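Undmont Tabletop Kitchen Set: data card and recording rules

Maintained by Zuzana Hudec and Kofi Sowah
Card last revised Wed 11 December

Summary

The set holds 514 episodes of one robot arm working at a play kitchen on a white table. Each episode comes with overhead video, wrist video, joint positions and a one-line task text. Of the total, 175 episodes are held out for testing. Please keep them out of training, including pretraining.

The rules below started as a page of notes for new operators. We publish them with the data so that anyone adding episodes can work the same way, and so that users know what was held fixed and what was not.

Table layout

Items may be moved between episodes, but the toaster oven stays on the right side of the table. Do not slide it to make a reach easier. If a task can't be done with the oven in place, mark it as out of reach and move on.

Loose items must lie fully on the table or on another item at the start. Food pieces may touch each other. Stacking more than 2 items is not allowed.
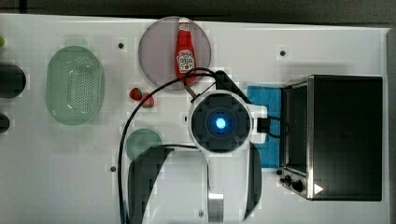
Overhead view, arm over the table. Ketchup bottle on the plate, colander to the left.

Before you record

1. Clear the arm from the overhead view and save a still of the layout.
2. Compare item names with the word list in names.txt. Use "colander", never "strainer" or "basket".
3. Check that both video streams are running and share a clock.
4. Type the task text before the arm moves. Do not reword it afterward to fit what happened.

Cups may start upright or on their side. Write down which, as the two cases are scored separately.

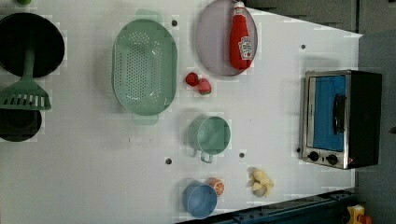
Layout still without the arm. Green cup in the middle, light blue cup on its side.

Wrist video

Wrist video is stored as recorded. We do not sharpen it, crop it or fill in dropped frames. Glare and compression blocks are left in, and an episode is not rejected for them. It is rejected if the fingertips are out of view for more than 16 frames in a row.

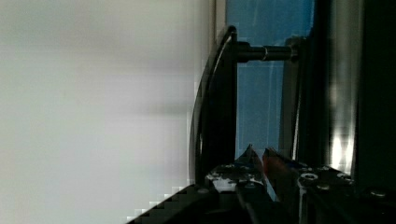
Operators may not wipe or adjust the lens during an episode. Stop, discard, fix it, and start over with a new episode number. Numbers are never reused, so gaps in the index are expected. Ekua Sarpong keeps the list of discarded numbers and can tell you why any one of them is missing.

Failed attempts are kept. Label them "fail" and give the step where things went wrong. A drop followed by a clean second try is labeled "retry". In August we merged the old labels "partial" and "retry", and any copy downloaded before then should be replaced.

Cables and clearance
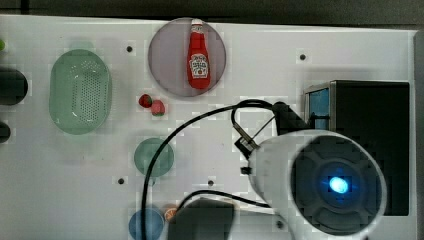 Cable checks are done at the start of every shift and again after any change of gripper. Move the arm by hand through its full reach with the power off and watch for pulling at the wrist. Slack is needed, but it takes up room over the table. With the arm at the right, the long black cable loops across the center, so plan low moves near the strawberries and the green plate with that loop in mind. If a cable drags an item, the episode is labeled "contact" even if the task was finished.

Keep hands off the table while the arm is powered. One person runs the arm and a second stays within reach of the stop button.

Known limits

One table, one arm, one oven. Lighting varies little. Item names are in English only. Skostura, our checking script, catches missing files and clock drift but does not read the task text, so spelling errors remain.

Contact

Send corrections to Elsa Juntunen with the episode number in the subject line.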